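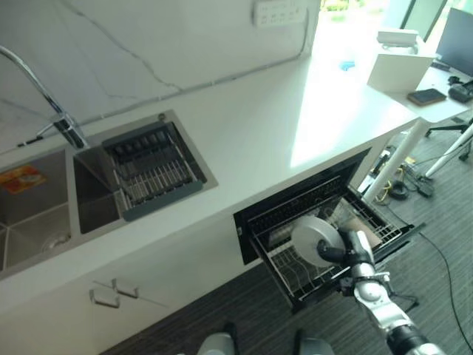 Nevzat Duman wrote on 5/23/21:

> Did anyone get a straight answer from Castellanos on the Skerno units? I put in an application for the one bedroom in January and they kept the fee. Now the listing says 1,848 a month, I was quoted less than that on the phone. Also is the parking extra or not. Their site says both things depending which page you land on.
>
> Would rather not pay a second application fee if the answer is going to be no again.

Nevzat – quick one, on my way out the door.

Parking is extra. Was for us anyway. Got it in writing from the leasing office after three calls, and it's in the addendum, not the lease itself, so ask for teh addendum before you sign anything.

The fee: they told me it carries over if you reapply for the same building. Different building, no. So if you switch to Gorkard you pay again. Ask for Puspita Saragih, she was the only one who called back.

On the rent, no idea. Ours is a 14 month lease and the price was lower than the 12, could be you were quoted one and the site shows the other. Worth asking. Deposit was 1,000 plus 300 for the cat, the 300 doesn't come back.

Everett asked last week about the ground floor units – they're all gone except the one next to the mail room, and that one has no storage. Second floor had two left when I looked. Laundry is shared on every floor, dont believe the flyer.

Can forward the addendum if you want it, just need to black out our account number first. Send me your address off list.

Rosalía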